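Is a "lifetime" whiteboard coating kit worth it, or do I just replace the board?

Asked in Home Office & Study · 3 answers

I have a plain white board that I've used for planning for years. It ghosts badly now. Every marker I own leaves a gray shadow, and if I leave writing up over a weekend it's there for good. I've tried the usual spray cleaner and a damp cloth and got nowhere.

Looking for fixes, I keep landing on a product called Pluvik. It's a clear coating you roll on over the old surface, and the seller claims it makes the board "like new for life" and good for 1000 wipes before you'd see any wear. Those two claims don't sit well together. If it's for life, why is there a number? And if it's 1000 wipes, I'd be through that in a year or two, the way I use mine.

The kit costs nearly as much as a new board from Flateck, and the reviews on the seller's own page are all five stars and all written in the same cheerful tone. I'm not buying it on that basis. I want to hear from people who have put the stuff on a board and lived with it.

Specifically:

Does a roll-on coating really stop ghosting, or does it hide it until the first time you use a cheap marker?

Is there anything I should try first that doesn't cost money?

If I do replace the board, is there any surface that doesn't end up like this? I've been told melamine is the problem, but I've been told that by people selling something else.

The board lies flat on a table when I use it, if that matters. I don't need it to be magnetic.
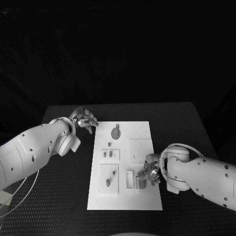

Samside: Flat is fine, and it makes the coating question easier, for what that's worth. I rolled Pluvik onto an old board a couple of years back. On a wall it sagged and dried with a ridge along the bottom. The second one I did lying down and it came out much smoother. So if you do go for it, you're already ahead of where I started.

Does it work, though? Sort of. For the first few months it wiped beautifully and I told everybody to buy it. Then one corner started holding color, then the middle, where I write most. I never kept count of wipes, so I can't tell you if I got anywhere near the number on the box, but I doubt it. I'd say it bought me one decent school year.

Two things the instructions skate over. You have to get every trace of the old ink off first, or you seal it in and look at it forever. And the smell is strong. Mine took 14 days before I was happy having it in the room I work in, and the label says "overnight."

Would I do it again? Only on a board too big to replace cheaply. A small one, no.

Marked helpful by 133 people

Sampaio: I'd hold off on buying anything until you know whether the surface is worn out or just dirty. Most boards people throw away are dirty. I've pulled several out of the trash and they're fine.

Try this in one small square near an edge:

Write over the ghosted patch with a fresh dry-erase marker, a dark one. Wipe it off right away, while it's still wet. The solvent in the new ink lifts some of the old. If the shadow gets lighter, the rest will probably come up too.

Next, rubbing alcohol on a soft cloth. Use the stronger kind if you have it. Let it sit for a few seconds before you wipe. Open a window.

Then plain water with a drop of dish soap, and dry it completely. People skip this one. Spray cleaners can leave a film, and the film is what grabs the ink the next time. I suspect half of the "my board is ruined" questions on here are really about cleaner buildup, though I can't prove it.

Don't use scouring powder, a magic-type sponge, or toothpaste. I know toothpaste gets recommended all over the place. It's an abrasive. It takes the stain off by taking some of the surface with it, and afterward the board stains faster than before. I did this to one of mine and it was useless by summer.

If the patch you cleaned looks good but ghosts again within a few days of normal use, then the surface is gone and no cleaning will bring it back. At that point your choice is coating or replacing, and I'm with Samside, replace it.

On melamine: whoever told you that was selling something, but they weren't wrong. It's a soft, slightly porous finish and it does wear out. Porcelain on steel lasts far longer and costs a lot more. Glass doesn't ghost to speak of, but it's heavy, and some people can't stand the glare or the reflection. I can't say which one you have without knowing what it was sold as. A weak magnet from the fridge is a rough test. If it doesn't stick, there's no steel behind the surface, so it isn't porcelain on steel.

As for the Flateck boards, look at the small print. Last time I checked, the cheap line just said "premium writing surface," which could mean anything. If a maker won't name the material, assume melamine.

Guest: just paint it with leftover clear nail polish lol. works on my fridge one

Comment from Sampaio: Please don't do this to anything bigger than a coaster. Also the alcohol you'd use to clean it later can soften nail polish.

Comment from the asker: Tried the small square. Marker trick did very little, alcohol did a lot, which annoys me because I'd have sworn I had already used it. Looking at the bottle again, what I used before was the weaker stuff. Magnet doesn't stick. I'll do the whole surface in July when I have a free afternoon and see how long it holds. Not buying the kit. I did write to the Pluvik seller to ask what "for life" means next to "1000 wipes" and got back a discount code.

Comment from Samside: Same code I got, I bet.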